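Plostance Floor Plan Labels

Version 3 of the label set for indoor floor finishes. It holds 894 entries, of which 585 carry a finish code and a room type. The rest carry a finish code only. Files are tab-separated, UTF-8, one entry per line. 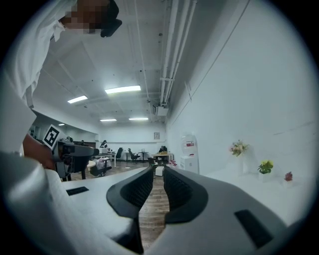
Finish codes follow the Lashari list, with 2 local additions for raised access floors. Codes go by appearance, and the material underneath is not recorded. A long office room with a wood-look floor in brown plank stripes is coded WL-P - the same code applies if the planks are vinyl or tile.

Known gaps: stairs and thresholds are not covered. Entries imported from Ullix before April use the old room types and need the mapping file in /legacy.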